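Latuheru House - shared rooms check, August
Checked by Irfan Ngui. Comments by Markos Nikolaidis.

1. Smoke alarms. Tested, all sounding. Hall alarm is over 5 years old - replace.

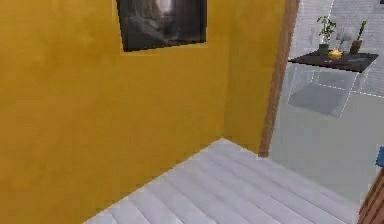

2. Wall fixings. Weight limit for the Rondel hooks is 5 kg. Anything hung high, like the dark-bordered picture on the yellow wall, needs two hooks and a yearly tug test. Record the result on the Warnari sheet.

3. Furniture. Check legs and bases for wobble. Tighten bolts by hand only. 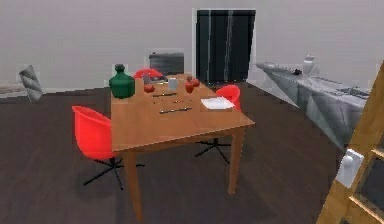
Item 3: dining table and red chairs

4. Extinguisher. Gauge in green, pin in place. Service tag missing, ask Reltora for a new one.

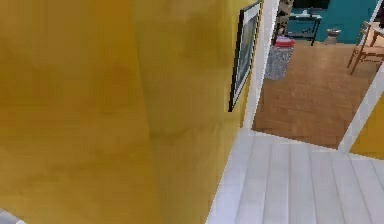 Item 5: picture beside the white door casing

5. Doorways. Keep 20 cm clear either side. Pass.

6. Fire doors. Closers to be timed again on Saturday - the kitchen one took 17 seconds last time and

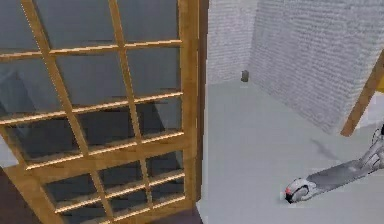
should take no more than 15. Oil the arm first, then adjust the valve a quarter turn.

7. First aid box. Plasters low. Eyewash in date.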